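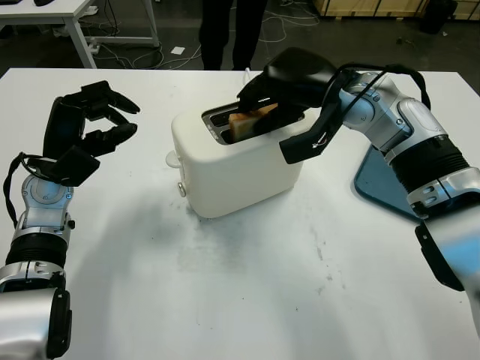
Toaster station, white table. Slice upright in the nearer slot, lever end to the left.

December, toaster bench notes, continued from the previous sheet

Start 9:40. Purpose of the session: settle the bread and the toaster position for the breakfast set so the layout sheet can be closed. Plate, spread and knife are on a separate sheet and are not covered.

Toaster
Two-slot, parallel slots, cream-white body, rounded corners. Lever knob on the short end, small round control below it on the same face. The second unit ordered through Grenex is the same model and stays boxed as the spare. Serial numbers are in the inventory, not repeated.

Width over the body was taken with the long calipers: 284 mm on the long side, lever excluded. The earlier sheet gave a smaller value, read off the supplier drawing. Use the measured one. The drawing appears to leave out the end caps.

Position
Previous layout had the long side parallel to the front edge of the table. Changed to a slight angle. With the body square to the table the lever end sat too close to the plate position and the cord had to be bent hard to reach the back edge. At the angle the cord leaves from behind and goes back without a bend. Feet marked with pencil on the tabletop. Do not use tape for this again, the residue from the last set took longer to remove than the whole layout took to measure.

Distance from front edge of table to nearest foot: 210 mm. This was 20 mm less at the start of the morning and the crumbs were going over the edge.

Bread
Three loaves compared, all sliced, all bought the same day.

Spahić white sandwich loaf. Even slices, square top, soft crust. Fits the slot with clearance on both faces. Stands upright without leaning when the lever is up. The top edge stays above the slot opening, enough to take hold of. Slices from the middle of the loaf only; the end pieces taper and drop to one side.

Provwood farmhouse loaf. Domed top, thicker slice. Goes in but drags on the guide wires and sheds crumbs from the lower crust. Removing it after toasting left a strip of crust behind in the near slot on two slices. Rejected.

Provwood thin-sliced. Too limp fresh out of the bag. It folds at the middle when held by the top edge. Better after 20 minutes uncovered on a rack, but then the corners curl. Rejected for the set, fine for eating.

Decision: Spahić white. Bag closed with the clip between slices, otherwise the exposed face dries and the next slice behaves differently from the one before it. Buy fresh each morning. The shop on Bastorcombe Road has it from opening, the larger one does not always.

Toasting
Setting 2 gives light golden brown on a middle slice from a cold start. Second cycle straight after the first comes out darker at the same setting, most noticeable toward the bottom edge. Waiting with the lever up and the slots empty brings it back. Tried turning the control down for the second cycle and the result was uneven between the two faces, so waiting is the better method. No time fixed for the wait yet. Need a few more cycles before writing a number down.

Near slot and far slot are not equal. Far slot is slightly slower on the face toward the back of the table. Checked by turning the slice around, and the pale face stayed on the same side of the slot, so it is the toaster and not the bread. Near slot is the one to use for single slices.

An already toasted slice put back in sits a little looser than a fresh one. Crust holds its shape, faces are stiffer, top edge crumbles if pinched at the corner. Hold at the center of the top edge.

Crumbs
Tray under the slots emptied at 11:15 and again at the end. Quantity small with the sandwich loaf. Most of what ends up on the table comes from lifting the slice out, not from putting it in. Brush first, then a barely damp cloth. The white tabletop shows everything, including the streaks if the cloth is too wet.

Unplug before emptying the tray. Add this line to the bench card, it is missing from the current print.

Open items
Wait time between cycles, near slot, setting 2.
Lever feels stiffer over the last part of its travel than it did when the unit was new. Compare with the spare before deciding whether it matters.
Pencil marks are already fading where the cloth goes over them. Find something more durable that comes off clean.
Layout sheet to be reissued with the new angle, the front edge distance and the measured length. Old copies to be pulled from the binder and from the inside of the cupboard door.
Check whether Grenex still lists the crumb tray as a separate part. The present one has a slight bow and catches on the left runner.

Stopped 12:30. Remaining slices bagged and put in the freezer, labeled not for bench use.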